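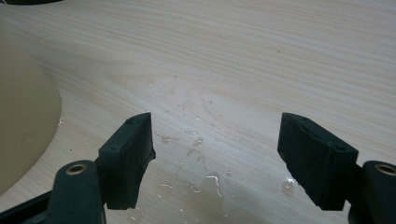
Questions fréquentes : l'atelier « Une table, un bac, une poubelle »

Comment est née cette page ?
Je m'appelle Tassanee Khamphan et j'anime les ateliers rangement chez Stodo. Après chaque séance, les mêmes questions reviennent par courriel, et j'adore y répondre ! Mais au bout d'un moment, autant les réunir au même endroit. Dernière mise à jour : 20 janvier 2019.

Faut-il une table particulière ?
Non, prenez celle que vous avez. Une surface claire et lisse aide beaucoup, parce qu'on y repère tout de suite les miettes (sur mon vieux plateau foncé, je les retrouvais surtout avec le coude). Évitez simplement les nappes, qui plissent et font basculer les petites boîtes.

Par quoi commence-t-on ?
Par la poubelle, toujours. On la pose sur la table ou juste à côté, à portée de main, avec un sac neuf déjà en place. Ensuite seulement on s'occupe des boîtes et des récipients. C'est fou comme on avance plus vite quand on ne traverse plus la cuisine pour jeter un bout de papier !

Mon sac glisse au fond de la corbeille dès que j'y jette quelque chose. Que faire ?
Ah, la grande question ! Rabattez largement l'ouverture du sac par-dessus le bord, lissez-la avec la paume, puis faites le tour avec un ruban adhésif. Choisissez un ruban qui se décolle facilement. Sur une corbeille en treillis métallique, ça tient très bien, et au moment de changer le sac il suffit de tirer sur une extrémité.
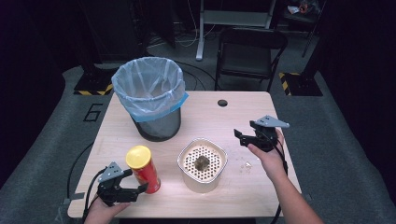 La corbeille grillagée et son sac maintenu par un ruban bleu clair, avec la boîte rouge à couvercle jaune et le récipient métallique carré.

Quelle taille de sac choisir ?
Un peu plus grand que la corbeille, pour avoir de quoi rabattre. Un sac translucide est pratique, on voit d'un coup d'œil où on en est. Inutile d'en acheter 200 d'avance, ils finissent en boule au fond d'un tiroir (je parle d'expérience).

Peut-on garder les boîtes de chips en tube ?
Oui, et je vous y encourage ! Avec leur couvercle en plastique, elles rangent à merveille les pailles, les pinceaux ou les emporte-pièces. Essuyez bien l'intérieur avec un chiffon à peine humide et laissez-les ouvertes une nuit. Une participante de la session de mai en a rempli une étagère entière, toutes étiquetées, un régal à regarder.

Et les récipients avec une grille ou un fond perforé ?
Séparez les deux pièces. Les petits trous retiennent les miettes et les morceaux de nourriture : retournez la grille au-dessus de la poubelle, tapotez, puis passez une brosse souple. Pour le métal brossé, frottez dans le sens du brossage et séchez tout de suite, sinon les traces d'eau restent.

Comment ramasser les miettes sans les semer partout ?
Avec une carte un peu rigide et le creux de la main, en les ramenant vers le bord. Si votre table a un passe-câble, travaillez en vous en éloignant, les miettes adorent y tomber. Un coup de chiffon pour finir, dans le sens du bois.

Combien de temps dure une séance ?
Trois heures, pause comprise. Chez vous, comptez plutôt une petite demi-heure par table une fois que le geste est pris.

Dois-je apporter mon matériel ?
Les corbeilles, les sacs et les chiffons sont fournis. Apportez en revanche deux ou trois objets de votre cuisine que vous ne savez jamais où mettre, ce sont toujours les meilleurs moments de l'atelier !

Puis-je venir avec un enfant ?
Avec plaisir, à partir de l'âge où il aime trier.

Où poser une question qui ne figure pas ici ?
Écrivez-moi par le formulaire de contact de Stodo, en indiquant « atelier table » dans l'objet.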